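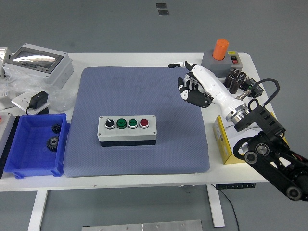 A co-op is just a shop with more meetings, a student told me in the first week of the course, and could we please skip to the chapter on charities?

I didn't skip it, obviously, or you wouldn't be reading this. But I've kept the remark in my head ever since, as it's a fair guess at what a lot of people think when they walk past the sign. They see shelves and a till and somebody in an apron, and they can't see what's different. So that's where I'd like to start Chapter 7: who owns the shop, who gets to decide things, and where the money goes at the end of the year.

What we'll cover

How a members' food co-op is set up
One member, one vote, and why people argue about it
Surplus, dividend and keeping something back
What happens when a co-op gets bigger

The shop at Ratley

I'll be coming back to the same case all through this chapter, so let me introduce it properly. Ratley is a small town (3331 people) with a market square, a bus that comes when it feels like it and, until a few years ago, a perfectly ordinary greengrocer's called Fimetti. When Fimetti closed, people had to go over to Gevier for anything that didn't come in a tin. A handful of neighbours began buying vegetables together in bulk and sorting them into boxes in a church hall, and I went along to help on my second visit and came home with far too many leeks.

That was a buying club. A buying club can be very loose indeed — you pay your share, you collect your box, and if you stop paying you stop getting carrots. There needn't be any rules on paper. The trouble starts when the club wants to rent a building, or borrow money, or take somebody on for wages. Then the landlord wants to know whose name goes on the lease, and if the answer is "well, all of us, sort of", you've got a problem.

The Ratley people got round it by registering as a co-operative. Anybody could join by buying a single share, priced at seven pounds. By the time I wrote up my notes they had 1238 members, a lease on the old Fimetti premises and a supply agreement with Mockus, a wholesaler that had never dealt with a co-op before and kept addressing its letters to "The Owner". I love that detail! Keep it by you when we get to section two, and try to work out who should have opened the post.

Shares that don't behave like shares

In an ordinary company, the more shares you hold, the more votes you've got. If I own half the company and you own a tiny slice, I can outvote you all day long. In a co-op the vote belongs to the member. You could put in seven pounds or seven hundred, and you'd still put your hand up once.

Some members at Ratley didn't like this at all. A few had lent quite large sums to pay for the fridges, and they felt that people who'd risked more ought to have more say. Others said that was exactly how they'd ended up with no shop in the first place. I have some sympathy with both sides, and I'd ask you not to pick yours until you've read the minutes printed in section two.

A word on surplus

Co-ops make money, or the healthy ones do. It's usually called a surplus, and the members decide what to do with it, within their rules. In its first full year Ratley had £1348 left over. Shared out equally, that comes to £1.09 each, which wouldn't buy you much of a cauliflower. It could also be shared according to how much each member had spent in the shop, the old "divi" that your great-grandparents may have talked about. Or it could stay in the bank against a bad winter.

The meeting to settle it was held in December and went on until they were asked to give the hall back. I won't tell you yet how the vote went.

Before you read on

Find a co-op near you, of any sort — food, housing, farming, a pub if you're lucky — and get hold of its rules. They're often on its website, and if not, ask at the counter. Look up how a new member joins, how often the members meet, and what happens to anything left over if the whole thing closes down. Write down whatever you don't follow and bring it with you to section one, where we'll go through the Ratley rules clause by clause.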